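Bow tie storage

Bow tie storage covers the ways people keep bow ties when they aren't wearing them: drawers, boxes, hooks, rails and small table-top racks. I've looked after this page of our little clothes encyclopedia for a good while now, and I'm adding to it as I go, so forgive me if one section is longer than the next. Cross-references to Neckties, Cufflinks and Valet trays are on their own pages.

What needs storing

A bow tie comes in three main sorts. The self-tie is a long shaped strip that you knot yourself. The pre-tied has its bow sewn up already and fastens round the neck on a band. The clip-on has no band at all, just a clip behind the bow. The self-tie is the easy one, as it lies flat once undone and can be hung over nearly anything. A pre-tied bow is bulkier and hates being squashed - I've ruined a good velvet one by shutting it in a drawer under a pile of scarves.

Drawers and boxes

Most people start with a drawer. It's dark, which helps the colours, and it costs nothing. I find it works up to a point, and then the bands tangle and you're standing there at six in the evening pulling out a knot of five ties to get at the navy one. Divided boxes are better. The one I use came from a shop called Andwood, and each compartment takes one pre-tied bow with its band coiled underneath. Cardboard egg trays do the same job for clip-ons if you don't mind the look of them (I don't!).

Rails and hooks

Hanging suits anything with a band. A wardrobe rail for neckties will hold bow ties too, though they slide about. Separate hooks or pegs keep each one in its own spot, and you can see the lot at a glance. Myrto Bakalis, who wrote our page on scarves, hangs hers on cup hooks inside the wardrobe door and swears by it. My own door is too thin for screws, so I can't follow her there.

Table-top racks

A table-top rack stands on a desk, chest of drawers or dressing table, and usually has pegs or a bar at the top with a tray below. The pegs take the bands and the tray takes the odds and ends: collar stiffeners, cufflinks, a watch, loose change. Names vary from shop to shop. Gerside sells them as tie stands and Kallio calls much the same thing a dresser tree, which took me ages to work out when I was trying to compare the two.

Points I'd look at before buying one:
The pegs should have rounded tips. Sharp ends snag silk.
The rail should be high enough for the bow to hang clear, although a little overlap with the tray does no harm.
The base should be heavy enough to stay put when you pull a tie off in a hurry.
A rim on the tray stops cufflinks rolling on to the floor.

Put the rack on a plain, level surface with some room in front, and keep it out of strong sun. I hang the bow facing forwards with the band behind the peg, and I leave a gap between dark ties and pale ones. 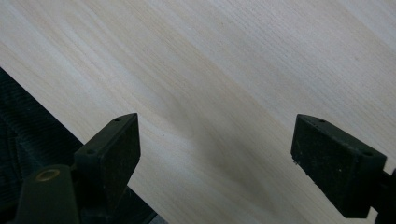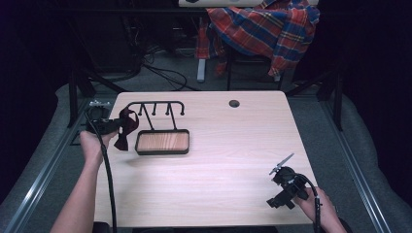 Care while stored

Undo self-ties before you hang them, even when you're tired. Creases drop out of silk overnight if it's left loose, but a knot left in for a month stays in. Brush off dust every so often with a soft clothes brush. Cotton bows can be pressed with a cool iron under a cloth; velvet shouldn't be pressed at all, and a bit of steam from a kettle held well away will lift the pile. I do mine on a Sunday, with the radio on.

Travelling

For a weekend away I put one pre-tied bow inside a rolled pair of socks, or in a mug wrapped in a jumper. Ullemel makes a hard case for two, and it's handy if you travel with them often, but it does take up a fair corner of the bag.

See also: Neckties; Cufflinks; Valet trays; Scarves.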